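Search this site
Enter keywords Go

Keeping Small Jewellery in Order

6 February

Household Advice Desk, Ultley Home Information Service
February 6, 2024

The Service receives regular enquiries concerning jewellery that has become tangled, dulled or mislaid. Most of the items concerned are of modest price: bead bracelets, thin rings, single earrings and pieces received as gifts. Such items are commonly put away together in one small box, and it is there that most of the damage is done. The following guidance is intended for ordinary households and requires no special equipment.

Preparing a place to work

Sorting should be carried out at a table in good daylight. Lay a thick cloth over the surface before any box is opened. The cloth prevents beads from rolling and protects stones if they are dropped. A patterned cloth is acceptable, although small clear stones are easier to find on a plain one. Where the work is to be done near a sink, the plug should be put in first.

Emptying the box

Boxes should not be tipped out. Remove the loose items first, beginning with rings and earrings, and set each on the cloth with a clear space around it. Bracelets and cords should be lifted last. A wide bracelet will often fill a small box from side to side, and smaller pieces slip down beside it, where they are easily overlooked. Earrings with wire hooks deserve particular care, as the hook catches in soft linings and bends when pulled.
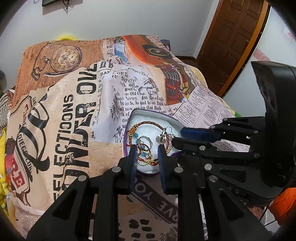

Once everything is out, the lining may be cleaned. Foam and fabric linings should be brushed with a dry, soft brush and left open to the air for an hour. Water should not be used, as glued linings lift at the corners and dry slowly. Loose glitter from decorated linings may be taken up with a piece of adhesive tape pressed lightly to the surface.

Separating tangled cords

Thin cord and beadwork tangle readily. Lay the tangle flat and find the largest loop – this is usually the one that will open first. Work it loose with two blunt needles or wooden cocktail sticks, moving outwards from the middle. The ends should never be pulled. If a metal chain will not part, a very small amount of talcum powder may be worked into the knot and brushed away afterwards. Powder should be kept off braided bands and textile cord, from which it is difficult to remove.

Cleaning before storage

Wipe metal pieces with a dry cotton cloth. Plated items should be wiped gently and never polished with paste. Turquoise is porous and should be kept away from soap, vinegar, perfume and hand cream; a barely damp cloth, followed at once by a dry one, is sufficient. Crystal drops may be wiped with a spectacle cloth. Braided bracelets that have been worn in hot weather should be aired overnight before they are put away.

Returning items to storage

As a general rule, one box should hold one bracelet and nothing that can scratch it. Rings with faceted stones should be wrapped or given a compartment of their own. The Service has found the following arrangements satisfactory:

Rings: a rolled strip of felt, stood on edge in a shallow tin.
Hooked earrings: a card with pairs of holes, or a piece of netting stretched over a lid.
Cords and thin chains: fastened, then laid straight in folded tissue.
Odd earrings: a single labelled envelope, reviewed every 6 months.

Small decorative boxes remain useful for items in daily wear, provided that the lid closes without pressure. If the contents have to be pushed down, the box is too full.

Enquiries may be made at the Ultley office, where leaflet 2,525 on the care of beads is available without charge.

Related items
Leaflet 2,548: Drawer Dividers from Card and Felt
Removing Candle Wax from Table Linen
The Gudham Method for Folding Scarves
Storing Buttons, Hooks and Fastenings
Valska Tins: Cleaning and Reuse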